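Cleaning a grey floor after winter

In March I wash the salt marks from the entry of our flat in Jendemen. Vacuum slowly first, in two directions - most of the grit comes up on the second pass.
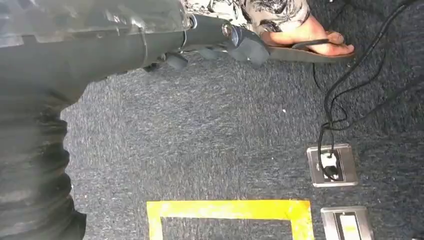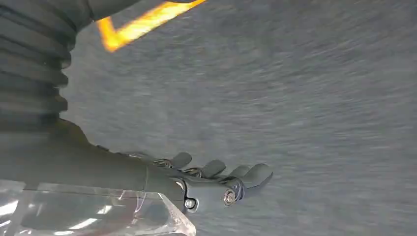 *Down at floor level.*

For the marks, mix four spoons of white vinegar in 740 ml of lukewarm water. Dab it with an old towel, do not rub. Wait eight minutes, then dab again with plain water. Try a hidden corner before you do the whole colour.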